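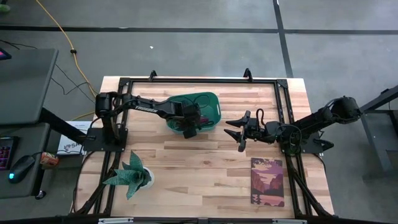

One arm reaches into the green basket while the other waits over the table.

How do you teach a robot to tidy up?

At the Skenier robot club, students in Years 5 and 6 are working on a project called Flosby. The goal sounds easy. Two robot arms have to pick things up from a table and put them where they belong.

You can do this without thinking. Your eyes find the toy, your brain works out how far away it is, and your fingers close just hard enough to hold it. A robot has to be taught every bit of that.

What is a gripper?

A gripper is a robot's hand. The ones on these arms have two fingers that open and close like tongs. Two fingers are enough to hold a lot of things, but they have to be lined up well. If they come down crooked, the object slips out or gets pushed away.

Baskets are tricky. The arm has to go in over the side and close its fingers without bumping anything – and there isn't much room in there.

Learning by copying

The students don't write out every movement. They guide the arms through the job by hand, and a computer saves where each joint was. One try from start to finish is called a demonstration. The club has saved 427 demonstrations since January, and some of them are bad ones. Those get deleted.

After that the computer looks for patterns in all the good tries. Then the arms have a go on their own.

Why put a plant and a book on the table?

Real tables have things on them. The robot needs to learn which things to move and which to leave alone. The club changes where everything sits between tries, so the robot can't just remember one spot.

Try it yourself

Put a sock in a basket. Using only your thumb and one finger, with one eye closed, take it out and place it on a book. Colour in a star each time you get it right. Now try it with a grape.

Words to know

Joint: a place where a robot arm bends or turns.
Demonstration: showing the robot how a job is done.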